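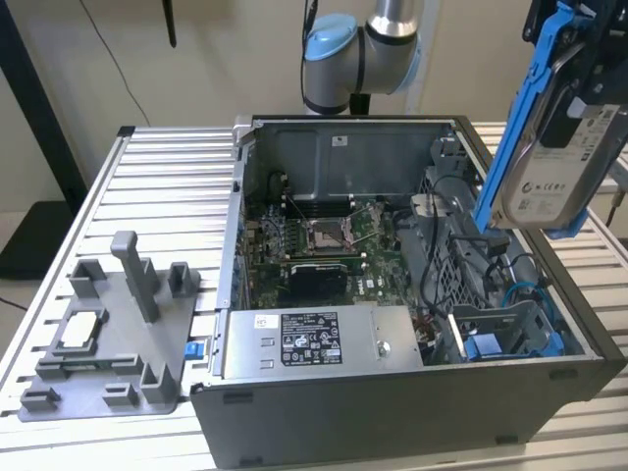 An opened desktop tower lying on its side, with a hard drive in a blue caddy held over it.

The Mudo list

Last updated: January

The Mudo list is a way of planning your day in which you write down the jobs you're not going to do. I've kept one for years, so forgive me if this entry gets a bit fond in places! It belongs to the same family as the to-do list and the time diary, but you make it the night before and it has to fit on one small card.

The idea comes from Si-eun Byun, who ran the office at a printing firm called Givard and was forever being handed other people's errands. She began jotting down whatever she meant to leave alone until the next day (phone calls, filing, tidying the stock room) and stuck the card by her desk.
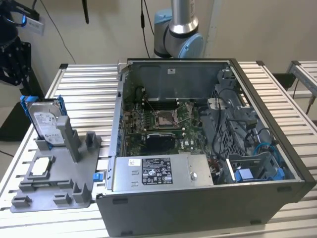

Her colleague Sang-wook Jeon turned it into a proper routine, and his version is the one most of us use. You get 21 lines, and anything that stays on the card for 2 weeks is crossed out for good. I found that last bit terrifying at first – I once crossed out "sort the loft" and felt guilty until spring.

The best-known trial took place in Levthorpe, where 283 people kept cards for 100 days. Plenty gave up early, but those who carried on mostly said their evenings felt longer. I'd agree with them, though I do cheat and use both sides of the card.

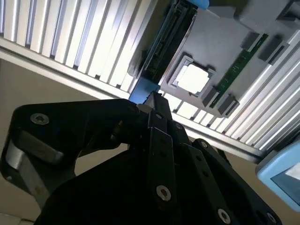 There's also the Pollock variant, which lets you swap one line at lunchtime. Purists can't stand it. I think it's rather handy if you've got small children or a boss who changes his mind, and you can always go back to the strict version when things calm down.

See also: time diary, evening planning, weekly review

Shares: 283 | Comments: 21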